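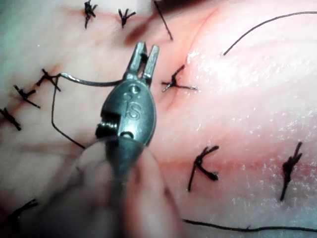
Ticket: Grelport ferry crossing, booking shows on web but not in app
Opened 29 Jun 2021
Raised by Tharushi Mollah
Product: Larkell Trips (phone app + website)
Status: Open, waiting on operator

What's wrong
Outbound crossing to Grelport paid for, card charged, confirmation email came through fine. Website shows it. App doesn't. App shows the return leg only, so according to my phone I come home from an island I never went to. Port says boarding pass must be on phone or printed. No printer, we're in a campervan.

What I've tried
Logged out, back in. Same.
Deleted app, reinstalled. Same, and lost my saved campsites, thanks.
Switched phone from mobile data to the campsite wifi. Slower, otherwise same.
Opened the link in the email. Goes to a page saying "trip not found", then jumps to the home screen.
Rang the number on the email. On hold 40 minutes, then cut off. Didn't ring again.
Tried partner's phone with my login. Outbound missing there too, so its not the handset.

Booking details
Van plus two adults, one dog. Outbound was moved once already, from the morning sailing to the late one, when they changed the timetable. Return never touched. Paid a 70 pound change fee, that did go through, got a seperate receipt for it.

Update, same evening
Found something. If I change the phone's language to anything else and restart, the outbound flashes up for a second on the trips page, then goes. Managed it twice. Couldn't grab a screenshot in time. The sailing time on it looked like the old one, the morning one. Not sworn to that.

Update, later
Tried the calendar export from the website. Gives both crossings but the outbound is there with the OLD time and marked cancelled. So something somewhere still thinks I cancelled and didn't rebook. Web page itself says new time, confirmed. Which one does the port look at?? That's really all I need to know. If they go by the cancelled one we lose the place and the campsite at Magbanua Bay on the other side won't refund inside 3 days.

Also checked: name spelt right, van reg right, van length right. Dog is on there. Email address matches on both legs. 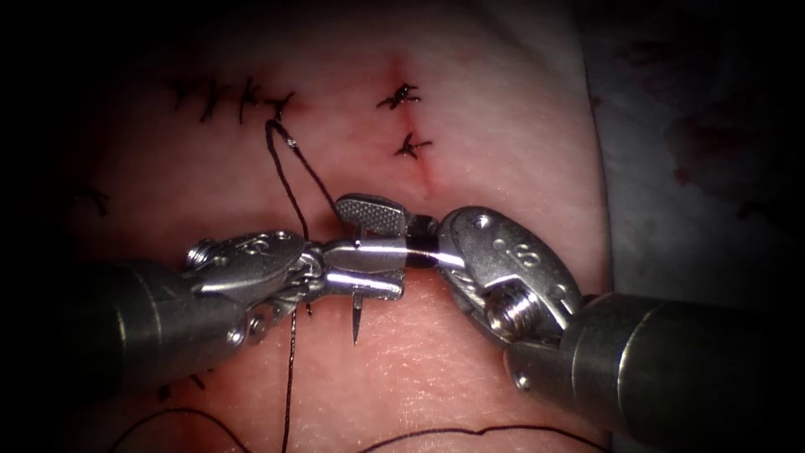

Noel Umali replied: Sorry for the wait on the phone. I can see the booking from our side and the late sailing is confirmed, your place is held. The app is reading the old record and hiding it as cancelled, and the new one isn't being picked up. Please don't cancel or rebook, you'd be charged again. I've passed it to the operator to resend. Could you tell me which app version you're on?

Tharushi Mollah replied:
Version 2, whatever the store gave me after the reinstall. Can't see anything longer than that in settings.
Can you email me a pass as a PDF? Would the port take that on the screen?

Noel Umali replied:
Yes, a PDF on the screen is accepted. Sent just now, check junk as well.

Tharushi Mollah replied:
Got it, was in junk. Right sailing, right van. App still only has the return leg. Leave ticket open pls until the operator resends, want it fixed before we come back.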